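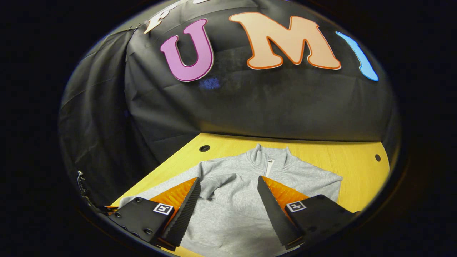
# Jurnia Garments: sweatshirt set

Jurnia Garments is a collection of pictures and short notes about clothes laid out on a table before folding. This README covers the sweatshirt set. The T-shirt and towel sets have their own files.

Maintainer: Abdul-Rahman Zakaria
Last edited: Sep 17, 2020

## Contents

- 2,546 pictures in total
- 2,000 in `main/`
- 546 in `extra/`, mostly garments laid out a second time
- `garments.csv`, one row per garment, 53 rows

Each row gives the garment ID, color, fabric, size on the label, and whether it has a hood, a zipper or a front pocket. Size is left blank where the label had been removed.

## Setup

The table is light wood with a smooth, fine grain and has round holes drilled in the top. Black fabric hangs behind it with large colored letters across the top. The cloth is not ironed, so expect folds and highlights in the background. If you crop to the tabletop, you lose the letters and most of the creases.

Garments start flat, front up. The light gray heather fleece sweatshirt is a typical starting layout.

## Folding order

1. Smooth the body from the collar down to the hem.
2. Bring one sleeve across the chest, then the other.
3. Fold the sides in toward the middle.
4. Fold the hem up to the collar.

Hooded garments get one extra step. The hood is laid down over the chest before step 2.

## Known problems

- Gray and heather fabrics are hard to tell apart in the `color` column. Both are entered as `gray`.
- Some thick fleece pieces spring open after step 4. They are marked `loose` in the notes column.
- Rows from the Barros batch use centimeters for sleeve length. Everything else is in inches. This will be fixed in January.
- A drilled hole next to a dark garment can look like a button or a stain. Check the notes before labeling.

## Use

Free for teaching and research. Please keep this file with any copy you pass on.

We use cookies to remember your settings. By continuing to browse Durnanix you accept our cookie policy. Accept | Manage preferences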